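2 de junho de 2020

Entrada longa, para não ter de reconstruir isto de memória em agosto.

Assunto do dia: as hortênsias artificiais azuis. Objetivo: decidir como ficam guardadas, como se desmontam e como se voltam a montar sem perda de folhas. O vaso da entrada fica para outra altura. O arranjo comprido, o que a Yatziri Varela quer para a mesa de agosto, depende do que se apurar aqui.

Começo pelo material. A cabeça é de tecido, os pés e as nervuras são de plástico. O tecido aguenta mal a compressão prolongada e recupera com vapor, até certo ponto. O plástico aguenta a compressão mas guarda a memória da curva: um pé que passou o inverno dobrado volta a dobrar no mesmo sítio por mais que se endireite à mão. Já tinha registado este comportamento nas peónias da Tedier, que usavam um arame mais grosso. Nas hortênsias o defeito aparece mais abaixo, perto do encaixe das folhas.

As folhas são o ponto fraco. Cada raminho entra no pé por um encaixe curto, sem cola. Sai com uma tração ligeira e por vezes sai sozinho quando se puxa uma flor do monte. Experimentei no ano passado uma gota de cola quente em cada encaixe e não repito: a cola amarelece, faz fio e impede que a folha rode. A rotação da folha é o que permite esconder o pé quando a flor fica deitada.

Procedimento de limpeza, tal como ficou hoje:

Pincel de cerda macia, seco, do centro da cabeça para fora. Nunca em círculos, que levantam o fio na orla da pétala. Depois pano de microfibra ligeiramente húmido só nas folhas, verso incluído. O verso acumula mais pó do que a face, ao contrário do que eu supunha, possivelmente por ser mais rugoso. O aspirador com bocal de escova, que usei até à primavera, fica excluído. Arrancou dois florículos e não os encontrei no saco.

Vapor a 800 watts, no escovador pequeno, com a cabeça da flor virada para baixo. Virada para cima, o peso da água condensada assenta no meio e as pétalas colam umas às outras. Passagem curta, pausa, segunda passagem. O depósito leva pouca água e convém não o encher até ao traço. Seis minutos de repouso por flor antes de lhe tocar. Contei com menos e na segunda flor ficou a marca do polegar.

Depois o corte dos pés. Decidi não cortar. A Yatziri preferia todos ao mesmo comprimento, por uma questão de arrumação, mas um pé curto não se prolonga e o arranjo comprido precisa de pelo menos alguns inteiros para fazer ponte entre cabeças. Fica a anotação para o caso de ela voltar ao assunto: o comprimento regula-se dobrando a ponta em gancho, com alicate de bicos redondos. O alicate de corte marca o revestimento e o verde salta.

Caixas. A da Rirkance tem 85 centímetros de comprimento útil e recebe as flores deitadas sem dobrar os pés. A altura é que não chega para duas camadas. A da Conby é mais alta e mais curta, boa para folhagem solta e para as cabeças que já perderam o pé. Forro: papel de seda branco sem ácido, em rolo da Teoh, e não jornal, que transfere tinta para o azul claro. O papel vem amarrotado em bolas frouxas por baixo de cada cabeça, nunca por cima. Por cima vai só uma folha estendida.

Etiquetas na face curta da caixa, a lápis. As autocolantes caíram todas com o calor do sótão. Inscrevo cor, tipo de flor, estado e se a folhagem está montada ou separada. A caixa das peónias continua sem indicação do estado e tenho de a abrir outra vez, o que adiei.

Montagem do arranjo comprido. O princípio que me parece funcionar é o arco: cabeças encostadas numa curva aberta, pés para o lado de dentro, folha larga a fechar na ponta. A linha reta não resulta, porque as cabeças não têm todas o mesmo diâmetro e a diferença lê-se logo. Em arco o olho não mede. As folhas mais escuras entram nos intervalos, metidas por baixo, com a nervura virada para quem olha. Os raminhos soltos ficam para o fim e servem para tapar pés. Se sobrarem, vão para a caixa da Conby.

Problema em aberto: a sustentação vertical. Uma cabeça destas, de pé, puxa o centro de gravidade muito para cima e o pé sozinho não a segura num recipiente leve. Espuma seca segura, mas esfarela ao segundo uso e deixa pó verde em tudo. Gravilha segura e pesa 1000 gramas por vaso, pela minha balança de cozinha, o que para uma mesa posta é admissível e para a prateleira alta não é. O suporte rígido, com entrada estreita por cima, parece-me a solução menos má. O pé entra justo e não roda. O contra é que se vê, e teria de ficar atrás de uma folha.

Quanto à cor: o azul varia de exemplar para exemplar menos do que eu receava. À luz lateral a pétala clareia na orla, quase branca; contra a luz fica translúcida e nota-se a armação por trás. Convém portanto não pôr o arranjo diante da janela da sala. Na parede oposta, sim. Registei também que as folhas vistas por baixo, contra a luz, mostram as nervuras e ganham com isso, ao passo que a flor perde.
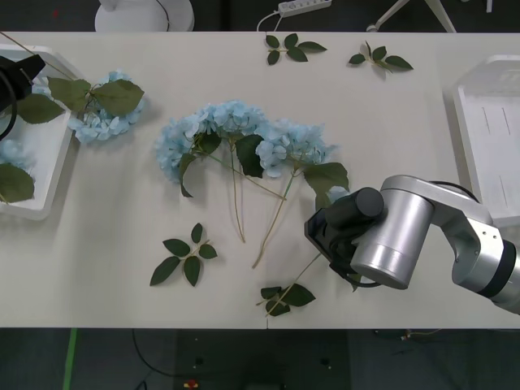

Hortênsias e folhagem sobre o tampo branco. 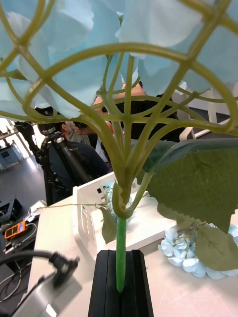
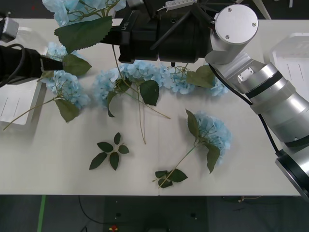

Wahyudi Mangundap, a quem li estas notas ao telefone, discorda do vapor. Diz que em tecido fino basta pendurar a flor de cabeça para baixo na casa de banho durante um banho quente e deixá-la lá até à manhã seguinte, e que o escovador a 800 watts é força a mais para uma pétala destas. Diz também que a gravilha se substitui com vantagem por areia grossa dentro de um saco de pano, que se molda ao pé e não risca o vidro. Quanto aos encaixes das folhas, recomenda uma volta de fita de florista por baixo de cada um, apertada, sem cola, e garante que a folha continua a rodar. Sobre o corte dos pés deu razão à Yatziri, com o argumento de que ninguém usa o comprimento todo. Pediu-me que medisse a profundidade do encaixe antes de comprar a fita, porque a há em duas larguras e a mais larga não entra.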